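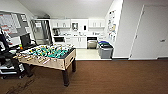
Figure 2. Table football table on the carpeted floor of the shared room, Helska building.

3.2 Where tenants of different firms meet

The interviews described in the previous section asked people to name colleagues from other firms whom they would greet by name. This section looks at where those acquaintances began. We take the two buildings in turn, starting with Helska, and then compare them on the question of rules, which came up in the interviews far more often than we had planned for.

Helska and Jillton are both let by the floor to small and medium firms. In each building the landlord provides the entrance, the stairs, a counter for making drinks and a room that any tenant may use. The rent for these spaces is folded into the service charge and cannot be declined. Mofokeng, the largest tenant at Helska, pays the greatest share of that charge, and its staff were open about feeling that they had a stronger claim on the shared room than others did. Staff at the smaller firms knew of this feeling and some of them shared it. One bookkeeper said she would not start a game on the football table if people from Mofokeng were sitting nearby, although she had never been asked to leave it.

Games were mentioned early in most interviews, usually because the person thought it was the answer we wanted. When we asked for a particular occasion, fewer could supply one. The occasions that were described had some features in common. They took place late in the afternoon, they involved people who already worked together, and a stranger joined only when a side was a player short. Acquaintances made in this way were well remembered, and people could often say who had been playing and who had won. They were also rather few. The table seems to have given existing teams something to do together, and to have brought in outsiders by accident.

The landlord's own brochure makes a larger claim for the room, calling it the social centre of the building. We found no support for this among people who had been tenants for longer than a year. Newer tenants were more inclined to agree with it, and it is possible that they had read the brochure more recently.

Washing up and waiting

A second group of acquaintances began at the counter. These were harder to collect because people did not regard them as worth telling. Several said at first that they had met nobody there, and then, later in the same interview, named a person they had come to know while waiting for a kettle or rinsing a cup. The talk they recalled was slight: the weather, a broken lift, whether the milk in the fridge belonged to anyone. It was repeated, though, often daily and often at the same hour, and after some weeks the two people had exchanged names.

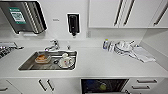
Figure 3. Counter, wall cabinets and dispensers for paper towels and soap, Helska building.

We think the waiting matters more than the drink. At Jillton the landlord replaced the kettle with an instant tap in December, between our first and second rounds of interviews. In the second round, people who had moved in after the change named fewer acquaintances from the counter than earlier arrivals had done at the same stage. The groups are small and other things changed in the building over the winter, including the departure of Prakusari, whose staff had been frequent users of the ground floor. We therefore report the difference without putting much weight on it.

Supplies were the other common subject of talk. Who refills the soap, who buys the washing-up sponges and who wipes the surface at the end of the day were questions on which nearly everyone had a view. At Helska the cleaning contract covers soap and towels, while sponges, tea towels and milk are left to the tenants. Few of the people we spoke to could say correctly which items fell on which side. Complaints were made in both directions: tenants bought things the contractor should have supplied, and left notes for the contractor about things it had no duty to supply.

Complaints of this kind were a means of getting to know people. A woman from a surveying firm and a man from Mofokeng, whose desks were three floors apart, dated their acquaintance to a shared annoyance over a missing tea towel. They now have lunch together. Brinkmann noted similar cases in the pilot interviews and suggested then that a mild, shared grievance gives strangers a safe opening, as neither party is to blame and both are affected. Our later interviews fit that suggestion.

Rules and their absence

The two buildings differ most in how far the use of shared space is written down. Jillton has a tenants' handbook with six pages on common areas. It sets hours for the shared room, asks for bookings of any gathering and names a contact for each kind of fault. Helska has no such document. Its customs are passed on by whoever happens to be present when a newcomer does something wrong.

Tenants at Jillton were more satisfied with their shared spaces and reported fewer disputes. They also named fewer people from other firms. At Helska the position was reversed on all three points. It would be too simple to say that rules prevent acquaintance, as the firms at Jillton are on average larger and their staff may have less need of company from outside. Even so, much of the cross-firm talk at Helska consisted of asking how things were done, and at Jillton that question can be answered by looking it up.

Section 3.3 turns to the stairs and the entrance, where contact was briefer and where the layout of each building plays a larger part.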